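Laundry bench budget – grippers, spares, what to leave out
Equipment and purchasing board

flernetti_lab
Posted Wednesday, 09:10

I have to put in a spending plan by July for the laundry work at our Veranville site. The job is socks, tops and folded knitwear, handled with hand-held grippers for now and an arm later if the money is there. The quote from Namholm comes to 2309 for a pair of grippers with one set of finger pads. Is a pair worth it, or do we start with one?

Small dark items on patterned cloth are what we do most. A sock gripped between the blue pads:

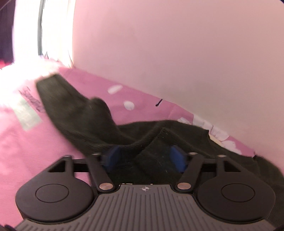 Re: Laundry bench budget

nigatu_workshop
Posted Wednesday, 09:42

Buy the pair. One gripper is fine for picking up. Folding a jumper with one is slow and you end up dragging it over the sheet. I would also put 100 aside for pads before you spend anything on an arm.

tin_kettle
Posted Wednesday, 10:05

Disagree. We bought two and the second sat in a drawer for 13 weeks while we trained people on the first. Start with one and ask Namholm to hold the price on the other.

nigatu_workshop
Posted Wednesday, 10:20

That is a staffing problem, so put it in the staffing line. For knitwear you want both sides reached at once. Olive top on the pink sheet, one gripper in front and the other coming in from the right:

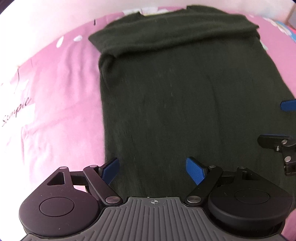
Zewditu Tekleab

I do the ordering for our group so I will sign with my own name. Both of you have left out delivery and cleaning. Dark knits shed, and lint was the first thing we had to plan for. We allow 30 a month for brushes, wipes and replacement pins. Check whether the quote includes a spare set of pivots – ours did not.

flernetti_lab
Posted Wednesday, 11:31

It does not, I have just looked. Would you buy softer pads for the fleecy stuff or stay with the standard ones?

Zewditu Tekleab

Standard. Change them when they wear and keep the money.

tin_kettle
Posted Wednesday, 11:48

Agree on pads. I still say one gripper. A narrow dark piece like this one can be approached with a finger on either side, no second hand needed:

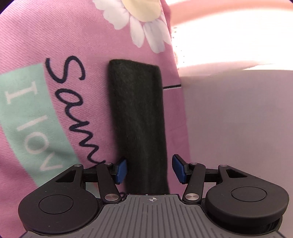
Veranville, July

Plan went in this morning. Two grippers, the 100 for pads, the 30 a month as Zewditu suggested, and no arm this year. Mesfin Wubshet on our side wanted the arm kept in as an option, so it has a line with no figure against it. tin_kettle, I did ask about holding the price and they said no.
– flernetti_lab

tin_kettle

Fair enough. Get the delivery charge in writing.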